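Fault 72 on the Dolter cell means the drive caddy jammed on its way in. Sarnus logs it as "insertion complete" - an optimist.
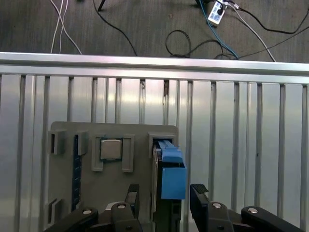 ## 1. Stop pushing

Pause the arm. Don't raise the force limit over 13 N.

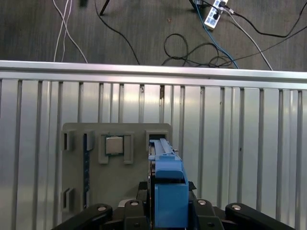

*Blue caddy at the slot, upper right of the plate.*

Back out straight, then re-teach the approach.
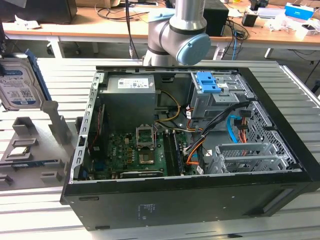
**TRAY CHECK**

Reseat the drive upright before the next pick.

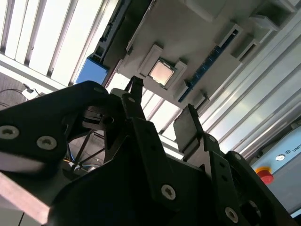

## 2. Retry slowly

Keep a hand by the red button. If 72 returns, call Meifang Tang, before lunch.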